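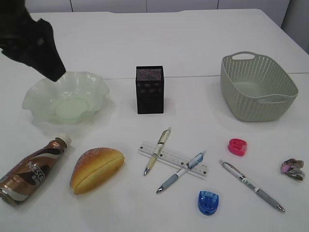 Let the bass player be heard

I have been going to hear live jazz in Stolville since I was 19, and the thing that bothers me most about it now is the bass. I can't hear it. Or I can hear it far too well, as a low rumble through a speaker the size of a refrigerator, with no notes in it. Either way the person doing the most work on the stage gets lost.

The Ostero Ballroom is the worst case. It holds 200 people and has a wooden floor, a plaster ceiling and a stage barely 18 inches high. A band of seven could play in there with one microphone for the singer. Instead every instrument gets its own, the drums get five, and the whole lot is pushed through a system bought for a room that seats 1000.

I asked Magnus Matheson about this in May. He has played double bass with the Trekstead Stompers for most of his adult life and has 83 tunes he can play without a chart. He told me he used to carry the bass in, tune it and start. Now he has to be there at four in the afternoon for a sound check, and by the second set the trumpet has crept up, the piano has been turned up to match, and he is pulling so hard that his fingers blister.

"I don't play any better for it," he said. "I play louder and I play fewer notes."

You could say audiences want volume. Some do. But I have stood at the back of the Ostero and watched people move their chairs away from the speakers, and I have seen couples go out to the lobby to talk and stay there. A dance band should be loud enough to dance to. The old bands managed that with a rhythm section that listened to each other and horn players who knew when to use a mute.

Catherine MacAulay, who leads a quintet and plays clarinet, disagrees with me on part of this. Her view is that a clarinet in the low register disappears under any drummer made since the war, and that a small amount of help is fair. I accept that. One microphone at the front, which the soloist steps up to, is fine by me. It also lets the audience see who is taking the solo. What I object to is the assumption that everything has to be wired before anyone has played a note.

The Kołodziej Trio did a Stolville date last winter in the back room of the library, with no amplification at all. Piano, bass, drums with brushes for most of the night. For the first two numbers people leaned forward. After that they had got used to it, and the bass solos got real applause – not the polite kind that covers a trip to the bar.

So my request to whoever books the Ostero is small. Pick one night a month and leave the system switched off. Put the bass in the middle of the stage, next to the drums, and move the front row of tables six feet closer. Tell the bands ahead of time so they can choose their tunes. If people complain they can't hear, turn it back on for the second set.

I'd buy a ticket, and Magnus says he would play the first one for gas money.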